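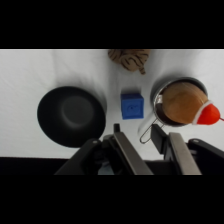

OK, hi everyone, first slide. I'm going to talk about money for 20 minutes, so get comfortable. (Pause – let the back row sit down.)

When we started planning the Kaltham bench, I wrote a budget with one big line in it, and that line said "robot." I was so proud of that spreadsheet! Then the quotes came in from Kurnar and Pekmont, and I found out how much of the bill sits around the arm. Mounts, cables, grippers, spare fingers for the grippers. My one line turned into 13. 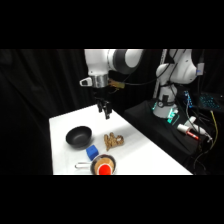

Page last changed: July

Slide 2. Let them look for a second. Two white arms, a table, a black curtain, and then all that gear on the platform over on the right. Ask the room: which of these would you have forgotten to budget for? (Somebody always says the keyboard.)

My own miss was cables. I'd put down what I thought was plenty and we needed about 7 times that – go slow here, people like to write it down.

Now the cheap stuff. A bowl, a blue cube, a little pan with a wire handle. Please give test objects their own line, even a tiny one, or you'll be filling in expense forms for soft toys all year like I did.

Next, second arm or no second arm? Pekmont wanted us to order both together for the discount. I'd still ask for the price each way, in writing, with delivery and mounting included.

Then on to the Szczepańska quote and the service contract, slide 3. Drink some water first.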